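The Can That Counted as Empty

A small lab in Pleltville spent most of November learning what its robot arms did not know about a drink

The puddle was found at seven in the morning. It had run off the front of the bench, down one leg and into a floor-level power strip, which tripped the breaker and took the two arms down with it. By the time Tekle Negussie arrived the arms had sagged to their rest stops and the coffee had gone sticky.

Negussie runs a small group at Mudurel, a company that writes control software for kitchen and cafeteria robots. Its offices are on the second floor of a brick building put up in 1960 as a shoe warehouse. The group's main customer is Brido, which wants arms that can clear trays: cups one way, cans another, paper in the bin. The software that decides how to pick things up is called Moges.

Moges had been left to work overnight, which was allowed under the rules at the time. The log showed a normal run until 3 in the morning, when the arm picked up a can, turned it on its side and carried it to the cups. The program marked the move a success. It then did the same thing again with the next can on its list, and that one was nearly full.

"The log was green from top to bottom," Negussie says. "That bothered me more than the water damage. If it had dropped something, we would have had an alarm."
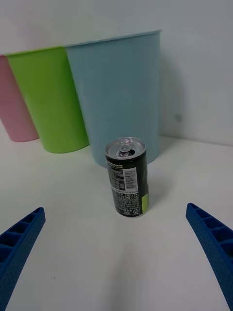 Moges had no idea of open and closed. It had been taught cans as a shape, a short cylinder with a shiny top, and it had been taught where on that shape the fingers should go. Everything else was treated as decoration. A person reaching between the two blue fingers for the little black can would see the lifted tab and the dark hole under it before touching anything, and would keep the can upright without giving it any thought. The software had the same view from the wrist camera. It used that view to find the edges of the can and line up the grip, and then it threw the rest away.

The tilt itself came from another part of the program. Moges plans the shortest path for the wrist that avoids hitting things, and for this bench the shortest path often involved rolling the can over on its side. With sealed or empty cans this had never mattered. The early trials were all done with empties that someone had rinsed out in the sink down the hall, and every one of them was open. As far as the training records were concerned, an open can was a can with nothing in it.

Gebhard Kälin was brought in to write the incident report. He spent much of his career on bottling lines and now reviews robot cells for small firms that don't have a safety department of their own. He asked for the recordings of every can pick since the project began. There were 1000 of them. In 173, the can had been tipped far enough to pour.

"They had watched it happen 173 times," Kälin says. "It looked fine each time, so it went in the pile of things that were fine."

He does not think the group was careless. The bench had an emergency stop at each end and a limit on arm speed, and the grip force was low enough that a finger caught between the pads would come away sore at worst. All of those measures were aimed at the arm hurting a person or breaking itself. The hazard list had no line for what the arm might be carrying.

His report runs to nine pages, and two of them are about the power strip. It should not have been on the floor under a bench where liquids were handled, and the outlet it was plugged into had no ground-fault protection. A person stepping into the wet patch in the dark, Kälin wrote, would have been in more danger than at any point during the arm's movements. The strip is now mounted on the wall at shoulder height and the outlet has been replaced.

The changes to Moges took longer. The first fix was a plain ban on tilting, which worked on the bench and failed almost at once on Brido's trays, where cans turn up lying on their sides and have to be lifted that way. The second fix used weight. The arm can estimate the load from the effort in its joints, and a full can is easy to tell from an empty one. A can with a mouthful left in it is not. The estimate wandered by more than the weight of that mouthful, depending on how far the arm was stretched out.
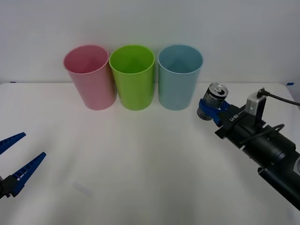
The version now being tested combines three checks. Moges looks at the top of the can and decides whether it is open, closed or unclear. It lifts the can straight up a short distance and holds it there while the load reading settles. If the can is open or unclear and there is any doubt about the weight, the wrist has to stay within a few degrees of upright until the can is over the drain. Only sealed cans, and open ones that pass as empty, may be carried sideways.

The added hold costs time. Brido had asked for a pick every six seconds and is getting one closer to every nine. Negussie says the customer was unhappy about this until he sent over photos of the power strip with its cover off.

There are still gaps. The camera does badly with dark cans under dim light, because the opening and the printed top can look alike to it. Cans with a straw in them are sorted as unclear, so they are handled slowly but safely. Cups have not been dealt with at all. A cup is always open, and from the side Moges cannot see what is inside it. For now the rule is that any cup stays upright for the whole move, full or empty, and the arm is not allowed to stack one into another unless the camera has looked straight down into both.

Kälin asked for one more change, to the log. A green line used to mean that the object had reached its goal and the grip had held. It now also requires a second look at the bench after each move, comparing the surface before and after. In the first week this stopped the arms eleven times. Nine of the stops were shadows. One was a ring left by a cup, and one was a real spill, a spoonful of ginger ale beside the drain.

Overnight runs are suspended until the shadow problem is sorted out. Negussie expects that to take another month. In the meantime someone from the group sits with the arms until six in the evening, then switches off the bench at the wall and takes the cans down to the sink.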